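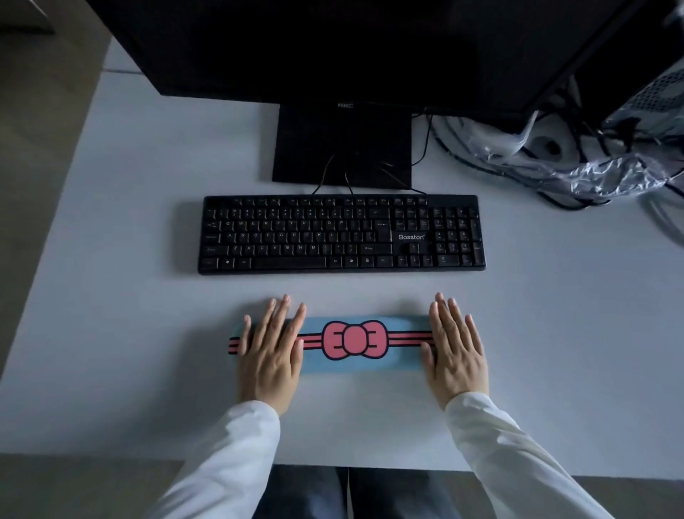
Trinisside Bench Sets – manipulation recordings for robot learning

Trinisside is a licensed library of first-person recordings made at ordinary desks and workbenches. It is sold to groups training dexterous manipulation policies who need human hand motion in unstaged surroundings. The current release holds 2,214 episodes across 77 task families. Each episode is supplied with synchronised head-view video, per-frame hand keypoints and a written task label.

Licensing
Single-site licences cover one legal entity and one physical address. Multi-site licences are quoted on request. Redistribution of raw video is not permitted under either licence; trained weights may be released without restriction.

Object dynamics subset
The Brudunach subset contains 925 episodes in which an object leaves the hand, including tosses, drops, slides and regrasps. Release and contact times are labelled separately for the left and right hands. Transparent objects are deliberately over-represented, as they remain the weakest category for most trackers. A clear water bottle apparently in mid-air, tilted, with only its white cap and blue label offering solid colour, is typical of the material, and the loops of cable on the desk behind it are left in. Background clutter is neither masked nor blurred. Users who require masks can generate them with the supplied Hajdu tools, although thin cables are segmented poorly at the default threshold.
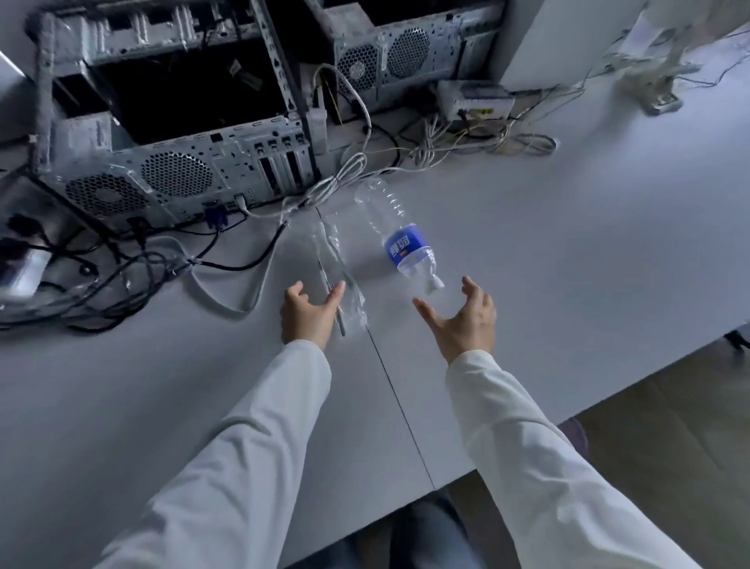 Keypoint format
Hands are described by 22 points each in the head-camera coordinate system. Occluded points are retained and flagged – they are not interpolated. Long sleeves, such as the white ones worn at this desk, can hide the wrist, and the wrist flag should be checked before any forearm pose is derived.

Delivery
Files ship on an encrypted drive or by direct transfer. A loader for the Plisau training environment is included. Technical enquiries go to Seija Riihimäki, data engineering.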